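Handheld gripper, jaws drop fabric when I lift

girno_bench
Joined: July
Posts: 41

I'm building a pair of handheld grippers at home to record folding demos, one for each hand. Printed housings, pistol grip, black curved fingers on pivot hubs. Rigid items are fine. With towels and shirts the tips close and hold until I lift, then the corner slides out. Finger pads are bare print at the moment. Has anyone solved this without going to a stronger spring?

akau
Posts: 38

Bare print is your problem. Glue on a strip of silicone sheet, 1 mm is enough. Rough up the plastic first or it peels.

T. Tejada
Posts: 212

I'd look at the linkage before adding pads. If the tips toe out even a little when you squeeze, they only touch at the back edge and no rubber will help. Close them on a piece of paper and pull it from different sides.

girno_bench

Did the paper test. Left one holds evenly. Right one lets go near the front, so Tejada has a point there. I backed the pivot screws off a quarter turn and it got worse.

akau

Backing them off adds slop. Snug them until the arm drags, then back off only until it moves freely.

harsh_t

Disagree with both of you on the spring. I ran a light spring for two months and lost about 7 grabs in a session on anything heavier than a T-shirt. Went up one size and it stopped. My thumb got used to it.

T. Tejada

Your thumb did. Anyone else who borrows the tool will complain after ten minutes. Fix the geometry first.

girno_bench

Update, 13 November 2020. Silicone on both, pivots snugged, same spring as before. I've been trying it on the bed with a blue piece from the laundry, picking up by the corner and letting the rest hang. 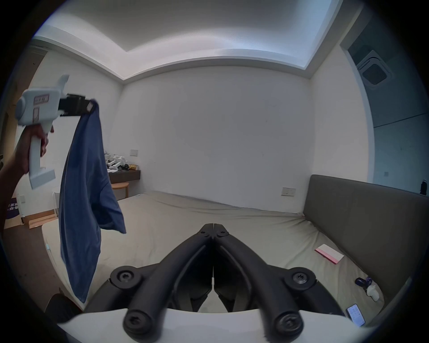

The right one still needs a reprint of one arm, as the hole is slightly oval. I'll do that in PETG with more walls and drill the hole to size afterward. Spring stays for now. Harsh, what wire diameter did you end up with?

harsh_t

0.8. I'll measure the free length tonight and post it.

babita_r

Would you share the arm file when it's reprinted? I have the same trouble on my Dranon build, and mine also slips at the front.

girno_bench

Sure, once the hole is right. No point passing the bad one around.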